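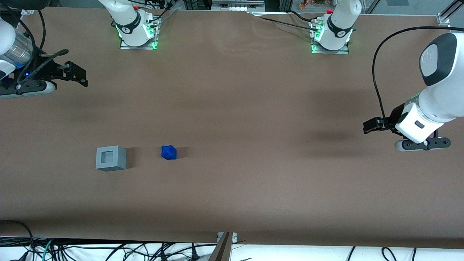 Figura 9.1. Bancada forrada de papel pardo, com dois braços robóticos brancos.

Capítulo 9
Antes de pôr a placa de "vende-se"

Vou começar este capítulo com uma confissão: a primeira casa que vendi na vida foi a minha, e fiz quase tudo errado. Era um sobrado na rua Siqueira, 121 metros quadrados, com um quintal que eu achava lindo e que mais ninguém achou (tinha um limoeiro bem no meio do caminho da garagem, e eu jurava que aquilo era charme!). Pedi um preço tirado da minha cabeça, anunciei com três linhas de texto e fiquei esperando o telefone tocar. Tocou duas vezes. Uma delas era engano.

Conto isso porque, nos capítulos anteriores, falamos bastante de avaliação, de matrícula, de certidões, e pode ter ficado a impressão de que vender um imóvel é juntar papel. Papel a gente junta, claro, e no capítulo 2 você já viu quais. Mas agora quero tratar daquela fase meio sem nome que vem antes do anúncio, quando o dono ainda está decidindo quanto pedir, por onde vender e o que contar sobre a casa.

Comecemos pelo preço. O proprietário costuma chegar com um número pronto na cabeça, e esse número quase sempre é a soma do que ele pagou, do que gastou na reforma e de uma boa dose de carinho. O comprador não paga o carinho. Também não paga, ou paga só em parte, o armário sob medida que ocupou uma parede inteira do quarto. Quando trabalhei na Zaler, uma imobiliária pequena de bairro, a gente pedia ao cliente que escrevesse o preço dele num papel antes da avaliação e guardasse no bolso. Depois comparávamos os dois. Dava uma conversa ótima, às vezes um pouco azeda.

Depois vem a escolha do canal: vender sozinho, entregar com exclusividade a uma imobiliária ou espalhar por várias. Já fiz dos três jeitos e tenho as minhas preferências, que vou tentar não empurrar para cima de você até a seção 9.3. Só adianto que o mesmo apartamento anunciado por várias empresas, cada uma com um preço, espanta gente. Aconteceu comigo no edifício Totcombe: o comprador abriu o celular na minha frente, mostrou uma diferença de 1000 reais entre dois anúncios e quis saber qual era o verdadeiro. Eu não soube responder, imagine a cena.

E há o que contar. Infiltração antiga, vizinho em obra, taxa extra aprovada no condomínio... a tentação de deixar para depois é enorme, eu sei. Mas o depois chega, geralmente na mesa do contrato, e aí o desconto pedido costuma ser bem maior que o conserto. Vamos ver como redigir uma ficha do imóvel que diga tudo isso sem assustar, usando como modelo a do loteamento Flemico, que vai nos acompanhar até o fim do capítulo.

O que você vai estudar

9.1 Preço pedido e preço de mercado
9.2 A ficha do imóvel
9.3 Exclusividade, venda direta e venda aberta
9.4 A redação do anúncio
Exercícios

Para aquecer: pegue um anúncio qualquer do seu bairro e anote tudo o que você perguntaria ao vendedor antes de marcar a visita. Guarde a lista, vamos usá-la na seção 9.2.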